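Notes for Unit 5: How a Commemorative Coin Gets Its Design
Evening course in coins and medals, taught by Pichit Ruangrit
March 16, 2025

Last time we got as far as the difference between a circulating coin and a commemorative one, and I promised we'd look at the Jondow bridge piece properly, so get your magnifiers out. It's a silver coin, 3967 struck, put out by the Gristel mint when the old river bridge turned 200 years old.

Start with the obverse, the "heads" side. The legend (that's the lettering running around the rim) reads clockwise from the lower left, and the denomination sits under the bust.

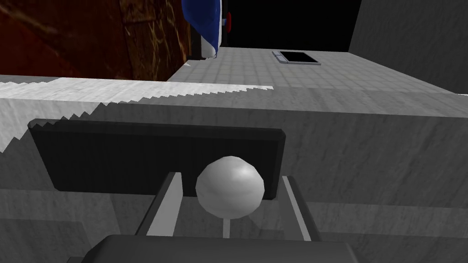
Look next at the field, meaning the flat part with nothing on it. On a proof coin the field is polished like a mirror and the raised parts are left frosty, and I do beg you not to touch it with your thumb! Hold every coin by its edge, over the felt, even the cheap ones.

The reverse shows the bridge with five arches. The real bridge has seven, and people wrote to the Gristel newspaper about it for months. The engraver, Hordiienko, answered that seven arches at that size would have turned to mush under the press, and I think that's fair enough.

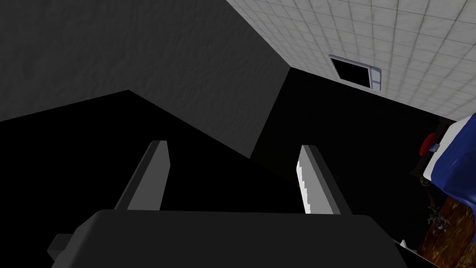

Hordiienko worked from a plaster model much bigger than the finished coin, which was then cut down to size on a reducing machine. You'll find the initial H tucked under the left bank, very small. Some of you will need the stronger lens.
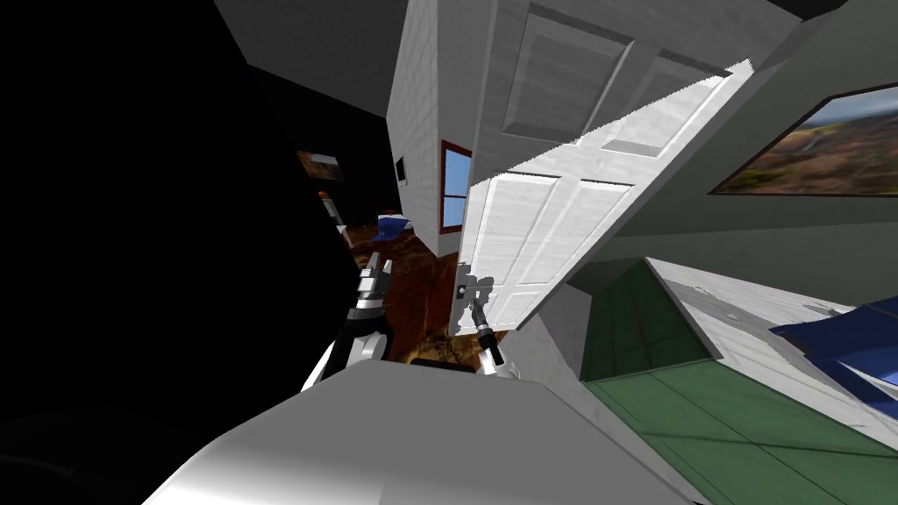
Simulated room: the right arm's gripper on the lever handle of the white door.

Now, edges. The bridge coin has a reeded edge, and the Skamau medal we pass around next has a plain one with a number stamped into it. Ours is 66 out of 700. A medal has no face value, so you can't spend it, however official it looks.

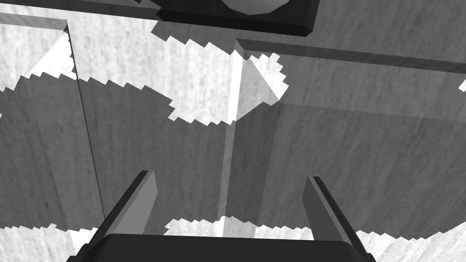 Open gripper with gray surfaces beyond, computer rendering.

For the May session, please pick one coin of your own and write a page on it: both sides, the edge, the legend, and whatever you can find out about who designed it. Foreign coins are very welcome, and so are worn ones.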